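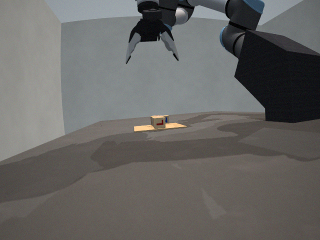
January 26, 2022, evening, workshop bench by the window

Nerea went home with a headache before supper, so I'm writing this up for both of us while it's fresh (and while the kettle does its thing). Most of today went into the sim. The real arm is still in pieces on the Malwood bench waiting for the elbow cable, and I figured we might as well get the virtual one behaving before then.

Good news first! The pedestal no longer sinks into the table. I'd had its origin at the center of the block instead of the bottom face, which I'm a bit embarrassed about, given that I spent most of Sunday blaming the physics solver. Fixed in the Costgate scene file, and I left a comment there so neither of us does it again.

The little box now sits on its own board in the middle of the table. I gave the board real thickness, 5 mm, after the zero-thickness one kept letting the box jitter. One face of the box has the red L on it and there's a small blue mark on the side next to it, up near the top edge. The idea (Nerea's, and a good one) is that with two different marks on neighboring faces we can tell at a glance which way the box has been turned, without digging through the pose log. I'd like to paint the same marks on the real one when we get to it. I have red enamel at home, no blue.

Start pose: gripper open, fingers down, well up above the table. I had it lower this morning and the planner kept picking a silly route that swung the elbow out toward the left wall. With the extra height it plans a calm, direct approach nearly every time. I ran the approach 30 times after lunch and 25 of those reached the pre-grasp without complaint. The others all stopped with the same message about the wrist joint limit, so I suspect one bad corner of the random start offsets and nothing deeper. Saved the seeds in the Grímsdóttir folder, the one with the old gripper drawings, because that's the only shared folder I can write to from the workshop laptop. Sorry, Nerea. I'll move them.

Shadows are still ugly. There's a blotchy patch back by the pedestal with wavy edges that I can't get rid of, and the arm throws a long dark band right across the middle of the table. I tried a softer light and it cost us so many frames per second that I put it back. It probably doesn't matter for planning at all, but it will matter once the box detector has to work on these renders, so let's not forget it.

Tuned the finger closing force down to 78 percent of what the Fumach settings file came with. Haven't tried a full grasp with it yet! I wanted to, and then the laptop decided it was time for updates.

For next time:

- rerun the bad seeds, print the wrist angle at each step
- full grasp and lift, slow speed, box square to the board first
- table texture is too mottled, try something plainer
- ask at the front desk about the elbow cable again
- blue paint

Kettle's done. Lights off in the back, I've left the heater on low for the glue.

Tuva Boström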